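The Sorting Shift

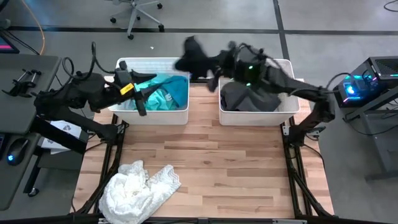
Teal on the left, black on the right.

The job ad from Lorent had said teaching, so I wore a collared shirt. By my second evening at the Husholm site I was in a jumper like everyone else, moving laundry from one bin to another with a pair of levers in my hands while the arms did what my arms did, a little late.

One go was called an episode. Pick up the garment, carry it over, let go, press the pedal. If you dropped it you pressed the other pedal and the system threw the whole thing away, or said it did. We were meant to reach 3,000 before the end of September. The counter on the wall read 1,532 when I came on, and it seemed to me it had read something very like that the night before.

"It learns from the good ones," the supervisor said.

"How does it know which ones are good?"

"You tell it."

I thought about that for a while. At two in the morning I was not a person I would have asked.

The teal things were easy. They bunched up and gave the gripper something to hold. The black ones opened out when you swung them, and a sleeve would trail over the rim, and you had to decide whether a sleeve over the rim was in the bin or out of it. The Jasterbridge manual gave it one line: garment should be substantially contained. I pressed good. The fellow on the next table pressed bad for the same thing all night. Somewhere in the machine, I supposed, the two of us were being averaged.

Then there was the white lace, which stayed on the table. It wasn't on the list. I asked if I should put it away and was told to leave it, the system needed to see some clutter. So for 77 episodes I worked around it, and I started to swing wide on the left even when I had no need to.

Near the end of the shift they ran the trained version from Keskinen, the one built on last month's lot. No hands on the levers. The arm went down, took hold of a shirt, lifted it and stopped halfway across for 3 seconds.

"Why's it doing that?" I said.

The supervisor wrote something down. "Somebody's habit," she said.

I scratch my nose when I'm carrying. I put both hands back on the levers and asked when we got paid.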